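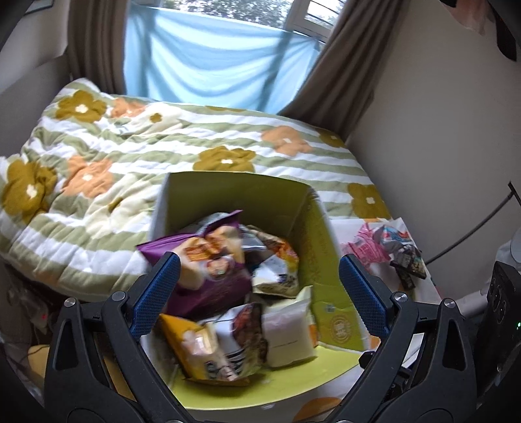 **Wiscombe** is an independent Christian drama film written and directed by Dumisani Buthelezi. It follows a bus mechanic who returns to the town where he grew up to settle his late father's debts and is drawn back into the small church he left as a teenager. The film was produced by Treltesik and released to theaters in May. A novel of the same name, based on the screenplay, came out the same week.

## Production

Buthelezi wrote the first draft as a stage play for his own congregation, where it ran for two nights. He expanded it into a screenplay after Treltesik agreed to pay for a short test reel. Filming took 18 days, most of them in and near the town of Nilsuwan. Church members filled many of the smaller speaking parts, and the lead actors were hired through open auditions.

The church interiors were shot in a former feed store. The baptism sequence was planned for a river but moved to a farm pond when the water ran too high. The score is mostly solo piano, with two older hymns sung by the cast.

## Release

The film opened on 5 screens and was later offered to churches under a group license. A license allowed one public showing and came with a discussion guide. By the end of the first year, 2,412 licenses had been sold. Many churches held their showings on Sunday evenings. The home video edition was handled by Flinus and includes deleted scenes and a commentary by Buthelezi.

## Novel

The novel keeps the main plot but tells much of it from the point of view of the mechanic's sister, who has only a few scenes on screen. It also adds a longer ending set at the bus garage. The paperback edition has a section of photos from the film and questions for reading groups.

## Reception

Reviews in church newsletters were mostly favorable and often praised the scenes between the brother and sister. Several reviewers found the first half slow. Others felt that the debt collector's change of heart came too quickly, a point Buthelezi concedes in the commentary.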